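Search Site Go

The Registration Window
September
By Sabine Lindemann

1. Notice

The Board of Astgate Football Club wishes to record the events of the final evening of the registration period. At that time the squad list carried 11 defenders and one goalkeeper. The club secretary, Tiziana Melis, had been instructed to correct this before midnight.

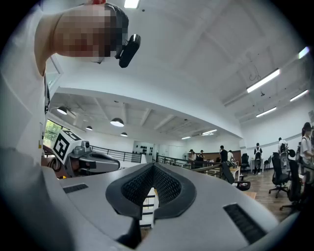 2. Correspondence

At 9:40 p.m. Rolside offered the goalkeeper Nives Pace on loan. The terms were acceptable. Rolside asked only that Astgate take a defender as well, and Mrs. Melis replied that the club was unable to consider a twelfth.

A second letter arrived at 10:15. It was signed by Pauline Fairclough, chair of Rolside, and stated that the defender in question was Lesego Lekota, who had left Astgate at 16 and had asked in writing, each summer since, to be allowed home.

Mrs. Melis went down to the records room and found the letters. They had been filed under Ground Maintenance. None had been answered.
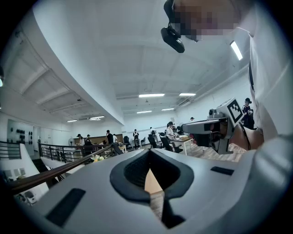

3. Decision

The list was submitted at 11:52 p.m. It named two goalkeepers and 12 defenders. Mrs. Melis attached a note accepting responsibility for the excess.

The Board met the following morning and reprimanded her. It then asked what number Lekota would wear. She said that he had requested 88, and that the shirt was already at the printer.

Contact the Editor | Copyright Kalden Review | Back to top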